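The Case from Dusatum

The case had been in the hall closet for nine years when Veronika Mösli finally took it down. It was heavier than she remembered. She carried it to the work room with both hands on the handle and her hip against the side, and set it down twice on the way.

Her father had bought it when he worked for Hauser. He drove to Dusatum and back every other week, 432 kilometers each way, and the case rode on the passenger seat with the belt across it. She had gone along once, the summer she was ten. She sat in the back the whole way because the seat was taken.

"What's in it?" she had asked him.

"Parts," he said.

That was all she got before lunch and all she got after.

Now she had an offer. A man at Clustora was buying old Hauser cases, and he had written that he would pay 100 for one with both latches working. He wanted it empty and clean. Veronika had said yes the same evening. Her rent had gone up in February, and the closet was full.

She spent an hour on it. Most of what came out was paper. There were receipts from a gas station, a map folded the wrong way, and an invoice for 3000 gaskets with a coffee ring on it. She put the papers in a shoe box. At the bottom, under the last of them, was something pink wrapped in a handkerchief. She unwrapped it and stood there for a while.

It was hers. She had lost it on the trip to Dusatum and cried from the border to the house. Her father had pulled over and looked under both seats with a flashlight.

He must have found it later. He had never said so.

She wiped down the table, then the case, and wrote to the man about what she had found in it.

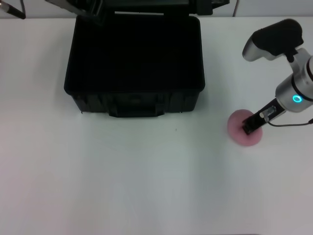
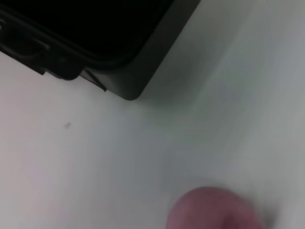
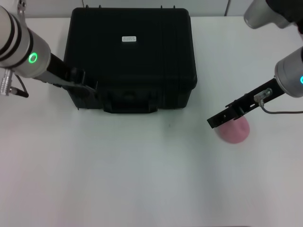
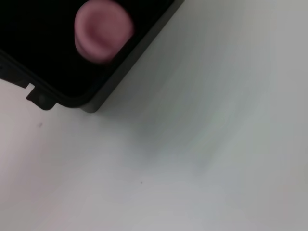 The answer came before supper. He liked the case. He asked whether the pink thing was included.

"No," she wrote. Then she wrote that she needed a day to think about the rest of it as well.

He wrote back that he could go to 377, and that he had never paid that much for one. He could pick it up himself if she lived anywhere near the Rundomum stop.

Veronika read the message in the kitchen with the water running for the potatoes. It was a good price. She turned off the tap and called her mother.

"Did you know he found it?" she asked.

"Found what?"

She explained. Her mother was quiet, and there was a radio going behind her.

"He was going to give it to you on your birthday," her mother said. "Then you told him you were too old for it. You were very firm. You made a speech at the table."

"I don't remember that."

"Well, he did."

They talked about the potatoes and her mother's knee. After they hung up, Veronika wrote to the man and told him he could have the case for 100, as agreed, and that she lived four blocks from the stop. He said he would come at six the next evening.

She put the shoe box on the closet shelf where the case had been. It looked small up there. The handkerchief needed washing, so she left it in the sink to soak and went back to peel the rest of the potatoes.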